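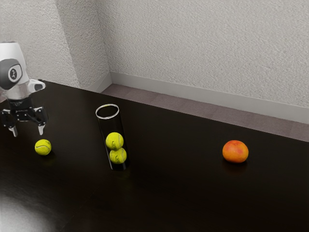 Haze after rubbing out an oil varnish is giving me trouble and I would like a second opinion before I sand anything back. The piece is a Lindska dining top, walnut, dyed nearly black and then finished with Lindesard gloss varnish. Area is 1,665 square inches. Five coats by brush, one day between coats, scuffed with 320 between each. I let it cure for 28 days at 43 percent humidity, then wet sanded 1000, 1500, 2000 and polished with Tinach medium compound on a foam pad. Target is a dark, glossy tabletop. What I have is dark and shiny when viewed straight down, but at a low angle there is a gray cast over most of the surface, worse toward one end. Wiping with mineral spirits removes it for a few seconds and then it comes back. Is this scratch haze, or is something wrong in the film?

Posted by quartersawn_ed, 7:40 am

If mineral spirits hides it, the problem is at the surface. The solvent fills the scratches and they stop scattering light, then it evaporates and they start again. A defect lower in the film would still be visible while wet. You probably skipped too far between 2000 and the medium compound. Go to 3000 on a foam-backed disc, then medium, then fine. Dyed black tops show everything. The same scratch pattern on natural maple would pass.

Posted by shellac_flake, 8:15 am

Agree on the diagnosis, disagree on the fix. Going from 2000 to a medium compound is a normal step and should work. I would look at the pad first. Foam pads load up with dried compound and stop cutting, and after that they burnish the haze in. How many pads did you use, and did you clean them between sections?

Posted by bench_dog_b

One pad. I brushed it off with an old toothbrush at the halfway point. Speed was 1200 to 1500 rpm on a random orbital polisher.

Posted by quartersawn_ed

One pad for a surface that size is not enough. I change pads every 400 square inches or so with an oil varnish. Softer film, more residue.

Posted by bench_dog_b

I am going to argue with the whole premise. Lindesard gloss is a long oil varnish. It was made for exterior doors and it stays flexible on purpose. A flexible film does not rub out to a clean gloss, whatever the pad, because the abrasive drags through it when it should be cutting. Twenty-eight days does not change that. You can polish it until next September and still have a gray cast at a low angle. If you want a mirror on a dining table, use a short oil varnish or a lacquer that cures hard.

Posted by tailvise

That is overstated. I have rubbed out Lindesard on two tops and a cabinet. It takes longer to cure than the can says, that part is true, and I would not touch it before six weeks. After that it polishes to a decent gloss. It will never match nitrocellulose but it will get rid of haze.

Posted by shellac_flake

"Decent gloss" is carrying a lot there. Did you measure it, or are you going by eye? I had a small dyed panel on a gloss meter, same varnish, eight weeks of cure, and it never came up to the reading of the unsanded coat. The brushed surface straight off the brush was glossier than the rubbed one. My conclusion was that with this product you are better off straining it, thinning the last coat and leaving it alone.

Posted by tailvise

By eye, under a shop light, low angle. One panel is not much of a sample either.

Posted by shellac_flake

Fair.

Posted by tailvise

Search threads
Search in titles only
Advanced search

Quick question on film thickness, as I have not seen it mentioned. How much varnish went on per coat? The "worse toward one end" part makes me wonder about a witness line. If you sanded through coat five into coat four along that end, you get a faint contour that can read as haze. On a black ground it looks like a ghost of a map.

Posted by plane_jane_mt

I weighed the cup before and after. 115 grams on each coat except the first, which was thinned and weighed less. I looked for witness lines with a flashlight and did not find a contour. The cast is even, just stronger at the one end – that end was sanded last, so the paper may have been tired.

Posted by quartersawn_ed

Tired paper usually gives you a finer scratch, but it also clogs, and a clogged sheet puts in deep random ones. Look for small curls with a 10x loupe. If you see curls at that end and straight lines elsewhere, you have your answer.

Posted by plane_jane_mt

Also check what you used as lubricant. Plain water with a drop of dish soap is fine. The Delić rubbing oil leaves a film that clouds if you compound over it without a naphtha wipe. I went around in circles with that for most of a winter.

Posted by ovolo

Water and dish soap. No oil.

Posted by quartersawn_ed

Then it is the pad or the paper. Do a test area before you commit to the whole top – one foot square at the bad end. Fresh 2000, fresh 3000, clean pad, medium, wipe, second clean pad, fine. Do not press. Let it sit overnight before judging, as the oils in the compound will hide scratches for several hours.

Posted by bench_dog_b

We use cookies to keep you logged in and to remember your forum settings. Accept | Manage preferences

Update. Loupe showed curls at the end that was sanded last and mostly straight scratches elsewhere. Did the test square as bench_dog_b described. After sitting overnight the gray is gone at a normal viewing angle. At a very low angle against the window there is still a slight softness compared with the underside of the leaf, where I left the last coat as brushed.

Posted by quartersawn_ed, 6:50 am

The softness is the varnish. I will leave it there.

Posted by tailvise

Or it is another two weeks of cure. Put wax on nothing until you know. What grade was the fine compound, Tinach again or something else?

Posted by shellac_flake

Tinach fine. I will do the rest of the top with four pads and wait on the wax.

Posted by quartersawn_ed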